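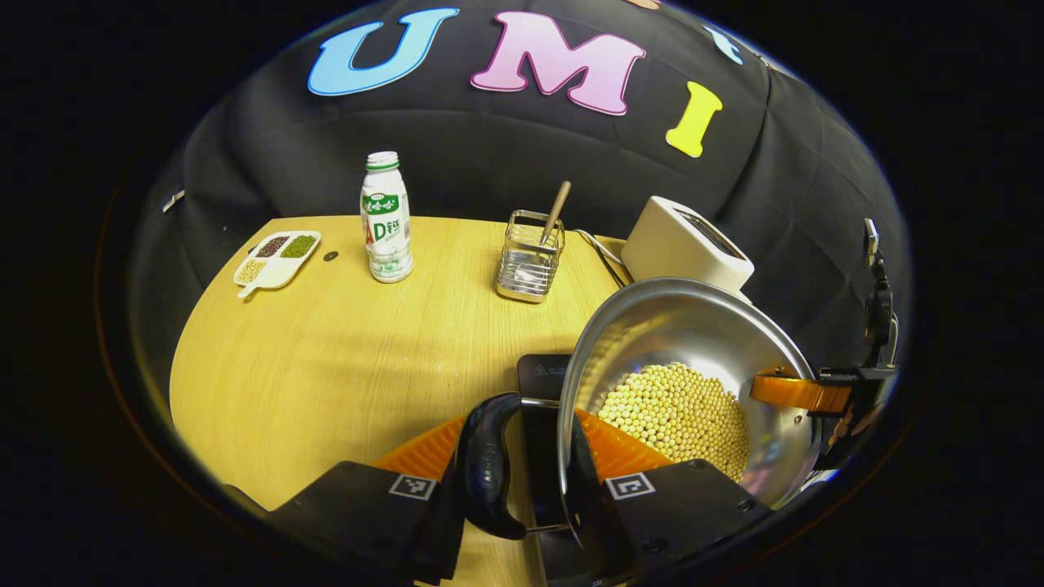 About Zadine

Zadine is a small robotics workshop in Brernisgate. We teach two-armed machines to do kitchen and tabletop jobs: pouring, sorting, carrying, putting things back. Most of our training material is recorded with hand-held grippers, and what we learn from it goes on to the arms at our Nodgate test room.

We started with one bench and a borrowed storeroom. We now have 3 recording tables, a repair bench and a test room with a proper fence round it. Our customers are mainly canteen suppliers and care kitchens, who want help with lifting and portioning.

The September fault

People who visit us usually ask about the dropped pan, so we have put the account on this page.

On Thu 6 September an arm at Nodgate let go of a steel pan of dried soybeans while a second arm was still holding the far side. The pan swung down, hit the table and emptied itself over the floor. One of our staff had stepped inside the fence to move a tray and slipped on the beans. They bruised a wrist and were back at work the next day.

The log showed that the handle had been turning between the finger pads for 24 seconds before the drop. The pads had worn smooth along one edge. The software read the finger gap, saw that it had not changed, and took that to mean the grip was sound. Nothing in it was looking for a handle that turned.

There was a second failure, and it was ours. The gate switch had been bypassed that morning for cleaning and was left that way.

What we changed

We went back through 2798 recordings of two-handed lifts and marked every one where the handle moved in the grip. There were 1257. Some were very slight, but they had all been passed as good, and the arms had been learning from them. They have been taken out of the training set.

Soft pads are now checked before each session and replaced at the first sign of wear. The arms stop if a handle turns, whatever the finger gap says. The gate switch can no longer be bypassed without cutting power to both arms, and the Lindsay controller we use for this is tested every morning – by hand, with the result written in the book.

Pouring from a heavy pan is still the job we find hardest. We do not yet offer it to customers.

Visiting

Brernisgate is open to visitors by appointment. Nodgate is closed to visitors while the arms are running. Flat shoes, please, and no loose sleeves.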